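Huton 河谷舊豆種共同栽種計畫:招募本季栽種戶

分享 387 留言 6

Huton 河谷舊豆種共同栽種計畫今年繼續招募栽種戶。計畫由 Holst 種子室主辦,Brurnside 農具行提供育苗盤和部分資材。本季要種的是十九個舊豆種,包括菜豆、豇豆、扁豆和四個來歷還沒弄清楚的矮生種。我們把種子分給願意種的人,一戶種一個或兩個品種,從播種種到收乾豆,中間做紀錄,季末把一部分種子交回來。

報名到三月底截止。下面把工作內容、條件、補貼和交種規定逐項寫清楚,請看完再填表。去年有幾戶是拿到種子以後才知道要留到豆莢全乾,結果一半當青豆吃掉了,今年請務必先讀「收種」那一段。

一、為什麼要找人分開種

種子室自己的地不大,只有屋後三塊長畦和一個塑膠棚。十九個品種放在一起種,空間不夠,隔離也做不好。菜豆大多自花授粉,相鄰幾公尺還可以接受,豇豆和扁豆就比較麻煩,熊蜂一來,隔兩畦都會串。前年我們把紫莢扁豆和白花扁豆種在同一道棚架的兩頭,第二年白花那批就出了帶紫暈的植株,挑了兩季才挑回來。

分到各戶去種,每個品種至少有兩處備份。一處淹水或被鹿吃掉,另一處還在。Huton 河谷的地勢從河邊到上坡差別很大,河邊春天晚霜多,上坡風大土薄,同一個豆種在兩邊的開花期可以差到兩個星期。這些差別以前只靠老人家口頭講,沒有寫下來。我們希望幾季以後能有一份像樣的紀錄,讓後來要種的人知道哪一種適合哪裡。

有人問過為什麼不把種子直接送去大的種原庫。有送,每個品種都送了一份備份。冷凍庫裡的種子要有人定期拿出來種,才知道還能不能發芽,長出來對不對。這件事跟庫存是兩回事,兩邊都要做。

二、本季品種

完整名單附在報名表後面,這裡列幾個需要說明的。

「河口長豇」:蔓性,莢長,青莢好吃,乾豆暗紅色。需要高棚架,兩公尺以上。從播種到第一批乾莢時間最長,上坡地不建議。

「謝家黑仁」:蔓性菜豆,由謝少明先生的母親留種多年,種子全黑,臍白。花淡紫。對銹病比較敏感,種的人請隔行寬一點。謝先生本季也會種一份,有問題可以直接問他。

「灰皮矮豆」:矮生,不需要支架,可以種在大盆裡。四個來歷不明的品種之一,三年前在 Huton 鎮一間要清空的雜貨鋪裡找到,裝在餅乾罐裡,罐上沒有字。第一年播下去發芽率很低,後來慢慢養回來。這個品種今年最需要人種。

「白花扁豆」:蔓性,多花,圍籬邊可以種。附近不能有其他扁豆,請先問過鄰居。

「雙色腰豆」:矮生,半紅半白,種子好看,但是雜得厲害,每季都會分出全紅或全白的。願意種這個的人要有耐心挑,每株分開收,分開裝袋。我們希望交給種過豆的人。

「秋霜扁豆」:晚熟,河邊較高的地可以試。去年有一戶收到,另一戶豆莢還綠著就下霜了,所以今年存量很少,每戶只能分到一小包。

其他品種沒有特殊要求,一般菜園都能種。報名時可以填三個志願,我們盡量照志願分,分不到的會打電話商量。

三、要做的事

參加的栽種戶,從領種到交種,工作如下。

領種與播種。種子會用紙袋分裝,袋上寫品種名、批次、粒數和上一季的種植地點。請不要把兩個品種的種子倒進同一個碗裡泡水。菜豆可以不泡,直接點播。矮生種株距二十公分,蔓性種三十公分,穴播每穴兩粒,留一株。播種的日子由各戶自己定,土溫夠就可以,播完把日子記下來。

插牌。每一行頭尾都要插牌,寫品種名和批次。我們發的木牌是素面的,用鉛筆寫。去年有人用奇異筆,過了兩場雨字就淡到看不出來。如果兩頭的牌都掉了,請馬上跟我們聯絡,不要憑記憶補寫。

間苗與去雜。苗長出第一片三出葉的時候看一次,開花時看一次,結莢時再看一次。葉形、花色、莢色跟品種說明不同的植株,先綁上一條布,拍照或寫下來,告訴我們,等回覆再拔。

紀錄。記錄本一戶一本,每個品種有四頁。要寫的項目是:播種日、出苗日、第一朵花、第一個青莢、第一個乾莢、全部收完的日子,加上株高、病蟲害、天氣異常和自己的觀察。觀察一欄不限字數,想到什麼寫什麼。往年最有用的資料多半是在這一欄裡,例如哪一種豆在悶熱的幾天裡會掉花,哪一種的藤會先往左邊爬再往上。

回報。整季要回報三次,可以打電話、寫信或填網路表格。出苗後一次,盛花期一次,收完一次。每次十分鐘以內。

接受一次訪看。種子室的人會到每一戶的菜園看一次,會先約時間。訪看時主要看品種純不純,順便幫忙認病。不會評分,菜園有草也沒關係。

收種。豆莢要留在植株上到乾,搖起來有聲音再摘。遇到連日下雨,可以把整株拔起來倒掛在通風的地方。不要用烤箱,不要放在暖爐上。剝出來的豆在紙上攤平,放到指甲掐不進去為止。發霉、蟲蛀、皺縮的另外放,不要丟,跟好的一起交回來,我們要算損耗。

要留種的植株,從開花到乾莢都不要摘青莢。想吃的話,可以在行尾多種幾株,那幾株隨便摘。

交種。收完以後四個星期內交回。每個品種交回領走粒數的三倍,剩下的全部歸栽種戶。歉收的話照實際收成交回一半就好。完全沒有收成也要交記錄本。

四、誰可以報名

在 Huton 河谷或附近有一塊能種東西的地,自己的、租的、借的都可以。社區菜園的分塊可以,但要得到同意,並且知道左右鄰塊種什麼豆。

地的大小沒有限制。矮生種最少要能種二十株,蔓性種最少十五株。只有陽台的人可以報灰皮矮豆,用大盆種,盆子口徑要三十公分以上,每天要有六小時日照。

整季都有人照顧。出門超過一星期要有人代為澆水。

沒有種過豆的人也可以報名,我們會分給你容易種的品種。十九個品種裡有一半以上對新手來說沒有困難。

學校可以以班級名義報名,請由一位老師負責到交種為止。往年最大的問題是放假時沒人澆水,報名表上有一欄要填假期的安排。

一起種的人裡有孩子的,請注意生的菜豆和扁豆吃了會不舒服,要煮透。

不收的情況:同一塊地去年種過同類豆子而且掉落很多自生苗的,今年請種別的類;用除草劑噴灑棚架邊緣的;打算把種子拿去轉賣的。

五、補貼與資材

每個栽種戶補貼一千元,分兩次付。領種時付一半,交回記錄本後付另一半。種兩個品種的不加倍,但是竹竿和繩子會多給一份。這筆錢主要是貼補水費和支架,金額不高,請報名前想清楚是否值得你花這些時間。

種子室另外提供:育苗盤一個、木牌、紙袋、記錄本、麻繩。蔓性品種加發竹竿。育苗盤由 Brurnside 農具行提供,季末不必歸還。肥料和覆蓋物請自備。

需要自己的土壤酸鹼值的人,可以帶一小袋土來種子室測,不收費。請取三個不同位置的土混在一起,曬乾後再帶來。

六、另徵:季節紀錄員一名

除了栽種戶,我們本季還要找一位有薪的季節紀錄員,兼職,從三月做到全部種子入庫。

工作內容:整理栽種戶的三次回報,打進表格;安排並參加訪看;收種期間登記、秤重、做發芽測試;把記錄本掃描歸檔;接電話。另外要把去年留下來還沒整理的舊紀錄補完,那一批有 387 頁,大部分是手寫,有幾本的字很難認。

每週工作兩個半天,收種期間三個半天。時間可以商量,但早上八點半到中午這一段比較好,因為下午種子室太熱,電腦放在靠窗那邊。

條件:中文讀寫流利,能看懂手寫字,會用一般的試算表。要能在菜園裡走一個上午。有駕照較好,河谷上坡有幾戶沒有公車到。認得豆子的病害當然好,不認得可以學。

薪資每月三千元,訪看的油錢另外實報實銷。我們知道這個數目不能養家,適合手邊已經有別的工作、或者退休、或者在讀書而時間比較鬆的人。

應徵的人請寫一封信,說明為什麼想做,過去做過什麼需要細心的工作,一頁就夠。附上兩位可以聯絡的人。不用附照片。入選的人會請來種子室坐一個上午,試著讀一本舊紀錄,這個上午照付工錢。

七、時間安排

三月:報名、應徵紀錄員。月底截止後一星期內通知結果。

領種:在種子室領,當天有一場一小時的說明,講插牌、去雜和收種。第一次參加的人必須到場,參加過的人可以只來拿種子。說明會早上十點開始。不能來的人請託同戶的人來,種子不郵寄。

播種到出苗:各戶自行安排。播種後三個星期還沒有出苗,請打電話,我們有少量備用種子可以補一次。

盛花期:訪看。一天看四到五戶,河邊先看,上坡後看。

收種與交種:隨品種不同,最早的矮生種和最晚的秋霜扁豆差很遠。每次交種請先打電話,不要把紙袋放在門口。去年有一袋被松鼠咬開,我們在樓梯底下撿了很久。

季末聚餐:用當季的豆煮。每戶帶一道,請在碗旁邊寫上用的是哪一個品種。

八、去年栽種戶的意見和我們的修改

去年交回來的意見裡,有幾點重複很多次,列在這裡。

記錄本的格子太小。今年改成橫式,日期和觀察分開,觀察欄加大一倍。

不知道什麼叫「盛花期」。今年統一定為一半以上的植株有三朵以上開著的花。拿不準就寫自己看到的,不要空著。

紙袋太薄,豆子的尖角會戳破。換了厚一點的。紙是跟 Biltico 紙行訂的,封口要折兩折,用夾子夾,不要用膠水。

竹竿不夠長。河口長豇的竹竿今年給兩公尺四十的,要自己來載,腳踏車載不了。

說明會講得太快。郭文雄先生會負責今年的說明會,他在河邊種了三十多年的豆,講話慢,也歡迎中途打斷。他會帶三種常見的病葉來給大家看:銹病、炭疽、花葉病。花葉病的植株要整株拔掉裝袋,不要堆肥,這一點請每一戶都記住。

有人希望能自己選隔壁戶的品種,好互相對照。可以,請兩戶在報名表上互填對方的名字。

有人建議每戶多分幾個品種。考慮過以後維持每戶最多兩個。種三個以上的戶,去年有一半在剝豆的時候混了袋子。

也有人反映訪看太短。訪看一戶大致是半小時,看完地還要聽人說話,確實不夠。今年多了紀錄員,每天少排一戶。

九、種子的歸屬

這些豆種多數來自河谷的人家,有幾個知道是誰家的,有幾個不知道。種子室只是代為保管。交回的種子會分成三份,一份入冷藏,一份下季再發,一份還給原來留種的人家或他們指定的人。

栽種戶自己留下的種子可以再種、可以送人、可以跟鄰居換。送人的時候請把品種名和批次一起給出去,連同你種了幾季、在哪裡種的。只有名字沒有來歷的種子,過幾年又會變成餅乾罐裡那一種。

請不要登記品種名稱作為商標,也不要改名出售。謝少明先生同意把家裡的黑仁豆拿出來共同種植時,只提了一個條件,就是名字不要改。我們希望其他品種也照這個辦法。

栽種戶的姓名會寫在批次紀錄裡,地址只寫到河邊、中段或上坡。不想留名的可以寫代號。

十、報名方式

一、到種子室拿紙本報名表,填好投進門口的鐵箱。

二、在 Huton 鎮圖書室服務台拿表,填好交給服務台。

三、用網路表格,連結在種子室首頁。

報名表要填:姓名、電話、地的位置和大小、日照時間、水源、去年種過什麼、三個志願品種、能不能來說明會、左右鄰地種什麼。最後一項不知道可以先空著,領種以前補上。

應徵紀錄員的信,請寄到種子室,信封上註明「紀錄員」。電子郵件也可以,主旨寫同樣的字。

報名人數超過名額時,先看品種分布,再看地的位置,同樣條件下沒有參加過的人優先。上坡地的戶數一直不足,住在上坡的人請多多報名。

電話在上午九點到十二點有人接。下午留言,隔天回。
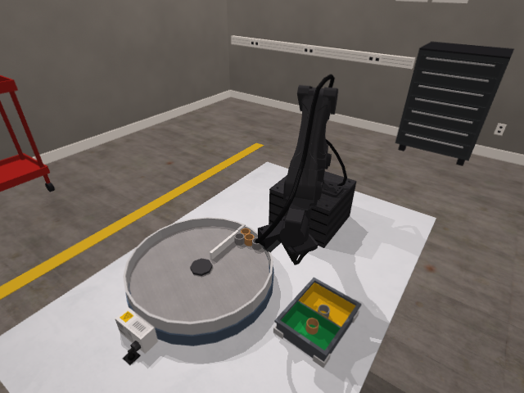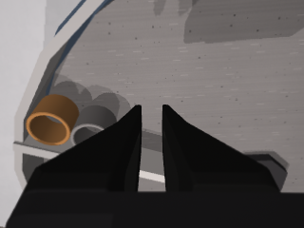 補充說明

以下幾點是招募消息貼出去以後陸續有人問的,一併回覆。

兩戶可以共種一塊地嗎?可以,算一戶,補貼也算一份,記錄本由一個人寫到底。換人寫字體和習慣都會變,整理時容易弄錯。

領到的種子可以先留幾粒不播嗎?可以留五粒,裝回原袋放在陰涼處。萬一全軍覆沒,這五粒要交回來。

要不要用根瘤菌?自己決定,用了請記下來。以前種過豆的地通常不需要。

可不可以和玉米混種,讓豆子爬玉米?可以,產量會少一點。請選矮一點的蔓性品種,河口長豇會把玉米拉倒。玉米的品種也請寫在觀察欄。

鹿怎麼辦?種子室有兩捲舊網可以借,先到先借。肥皂和頭髮都有人試過,去年的紀錄裡兩種都有被吃光的。

收成少會不會影響明年的資格?不會。影響資格的只有兩件事:不交記錄本,還有沒說一聲就把品種混了。混了講一聲就沒事,我們會幫忙挑。

搬家怎麼辦?植株帶不走,請盡早通知,我們找附近的栽種戶接手到收完。

陽台戶可不可以種蔓性的?試過,風一吹整盆倒。目前只開放灰皮矮豆。

說明會能不能錄下來?今年會把三種病葉和去雜的部分寫成四頁講義,領種時發。錄音不做了,去年那份風聲太大。

不住在河谷但想幫忙的人,可以來剝豆。收種期間種子室每週有兩個早上剝豆,帶自己的碗,坐的凳子這裡有。不必報名,來之前打個電話問有沒有豆可剝。

舊紀錄裡如果有你家長輩寫的那一本,歡迎來看,也可以影印帶回去。有幾本只有姓沒有名,封面寫「郭」的就有三本,郭文雄先生看過,認得其中一本是他伯父的,另外兩本還不知道是誰。認得出筆跡的人請告訴我們。

家裡還有舊豆種想交出來的,本季隨時可以帶來。數量不拘,十幾粒也收。請附一張紙,寫上叫什麼、誰留的、什麼時候種、怎麼吃。叫不出名字的,就寫是從哪裡拿來的。太老的種子我們會先做發芽測試,用掉幾粒會先跟你講。

Holst 種子室

分享 387 留言 6

留言

上坡第二排
去年種灰皮矮豆,風很大但是都沒倒。今年還想種同一個,可以連續種嗎?還是要換地?

Holst 種子室
可以種同一個品種,請換一畦。去年那一畦如果有自生苗請先拔掉。

阿滿
請問白花扁豆隔壁那家種的是四季豆,這樣有沒有關係?他們家沒有種扁豆,我去問過了。

Holst 種子室
沒有關係,四季豆和扁豆不會串。報名表鄰地那一欄照這樣寫就好。

河邊老圳
紀錄員那個讓我女兒看了,她字認得很多,就是不會開車。從鎮上搭早班車到上坡要走一段,她說走路沒問題。信這兩天寄。

豆腐媽
記錄本格子改大了真好,去年我是貼紙條上去寫的,交回去厚得像一本字典。竹竿兩公尺四十那個,我有小貨車,領種那天可以幫忙多載兩三家,住中段的在這裡回我。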